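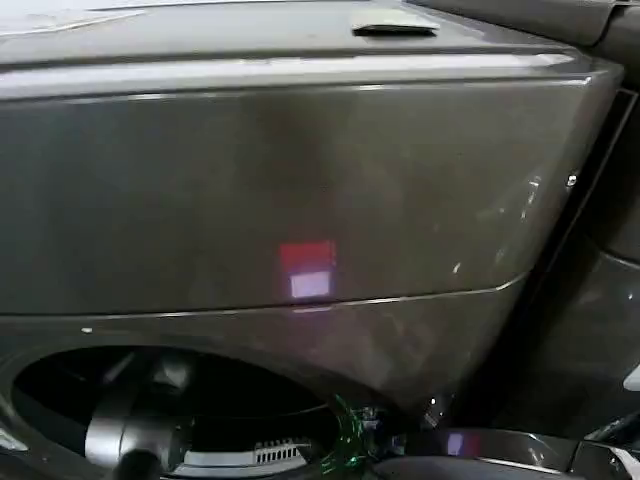
Cuvilden have named their squad for the opening two matches of the spring cup, and the biggest surprise is the return of Birutė Laur at open-side flanker. She has not played for the first team in four months, after an injury to her left knee.

Head coach Trevor Naylor confirmed the list at the club in February. Three players from the second team are included for the first time, among them the young hooker Maham Satti.

"Birutė has trained fully with us and she has no pain," said Naylor. "She will not play 80 minutes at once, but I want her on the field against Nieto."
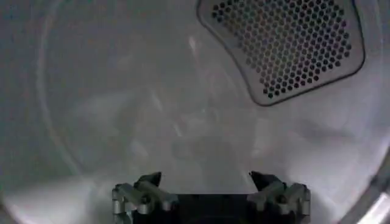

The captain will again be Consuelo Sotomayor, who has scored 109 points this season and also takes the kicks. Her place at fly-half was never in doubt. Noelia Ortuño, who can play at centre or on the wing, stays out with a broken finger and is expected back for the third round.

Cuvilden lost both of their cup matches against Nieto last year, the second of them by only 2 points. The winner of the group goes directly to the semi-final. The second team in the table must play one more match, away from home.

Kick-off against Nieto is at 3 pm. Tickets can be bought at the gate.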